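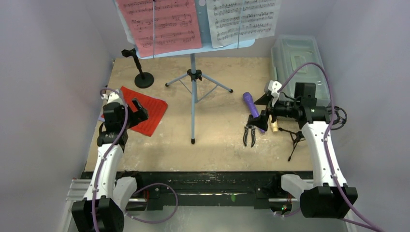
Two-Arm Music Helper from Tistley's Shared Workshop Is Now Free to Build

TISTLEY, 11 October 2021 – Hi, I'm Zhenhua Long, and I've been building a pair of robot arms at the Modwood shared workshop since March. As of today the plans are up for anyone who wants them (finally!). The project is called Kenar, and the idea is pretty simple: a two-armed helper that handles sheet music and tidies up the small stuff musicians leave lying around.

I play viola in a community orchestra, badly but often, and I got tired of chasing pages across the floor. A friend said "build a robot" as a joke and I went home and started pricing motors. That was a mistake for my savings account and a great thing for my evenings.

Both arms use the same design, so once you've put one together the second goes a whole lot faster. Mine took 14 weekends for the first and 9 for the second, and I redid the wiring on the left one more times than I want to admit. Paper is the hard part. A single sheet on a flat table gives a gripper almost nothing to hold, and the wire page holders on a music stand are fiddly even for me. Microphones and garden shears are a treat by comparison – they have handles!

The download has the parts list, the cut files for the mounts, the wiring notes and Nel, the little program that runs both arms together. I've logged 502 practice runs with it so far, good and bad, and the log is in there too. Please read the bad ones first, they'll save you some time.

Modwood members can come try the setup at any open evening. If you're not a member, stop by the front desk and ask for a guest pass. Bring your own sheet music if you like, but make it a copy, please. I've creased a few of mine.

Next up I'm working on softer fingertips and turning one page at a time without grabbing its neighbor. If you've got ideas on either, I'd love to hear them.

Contact: Zhenhua Long, Kenar project, care of Modwood, Tistley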